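Talk notes: house rules for simulated test scenes
Bollik meetup, Fri 23 November

Hi everybody, thanks for sticking around after lunch. Slow down here, I always rush the first minute. I work on the Stevgate side, where we build the scenes that the arm policies get scored in, and I've got 15 minutes to talk about rules. Yes, rules! I promise there are oven knobs in it.

Quick background. Our first written guideline is from 2013. It was one page and it mostly covered how to name files. (Pause, somebody usually groans.) We kept adding to it whenever something broke, and by last May there were 980 scenes in the library and the guideline was a mess. People were following different versions of it and everyone was sure theirs was the current one. So we threw it out and started over, and what I'm showing today is the new one, which we call Yurt. No deep reason for the name, it was short.

Next slide. Leave it up for a bit, I come back to it. 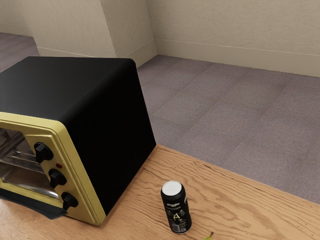 Countertop scene, rendered: toaster oven and can on a wood-grain table.

OK, rule one, write down what counts as done before you run anything. Take the oven. It has three knobs on the front, and if the task says "turn the knob," I want to know which knob, and how far, and whether bumping the one next to it is a fail. On the old form you could leave all of that blank. Now the scene won't load into the scorer until those fields are filled in. People hated it for a week or so and then the arguing in reviews just dried up.

Rule two is the one I care about most. Anything on the table that isn't part of the task still gets a contact limit. Look at the can. Say the job is opening the oven door. If the arm gets the door open and sends the can flying, the old scorer would have called that a pass! We now log every touch on a non-task object, and a knocked-over can gets reported right next to the success number, same table, same font size. Please don't bury it in an appendix. (I say this with love, I have buried things in appendices.)

Rule three, materials. Shiny metal, black plastic and glass all go on the sheet, with the friction and lighting settings you used. That rack behind the glass has bright edges on it and the side of the oven is nearly pure black, and both of those can mess with a depth estimate. I'm not asking for perfect physics. I'm asking you to tell me your settings so I can rerun your scene and argue with you properly.

Rule four, 2 reviewers per scene, and neither of them built it. Vollier does it this way too and we stole it from them, with permission. Mention the spreadsheet if there's time, skip it if not.

Somebody will ask whether a sim pass clears you for hardware. No. You still do the slow-speed run with a person on the stop button, every time, even if the sim numbers are gorgeous.

Templates are on the share under Yurt, the blank form is the first file in there. Questions, and then I think it's coffee.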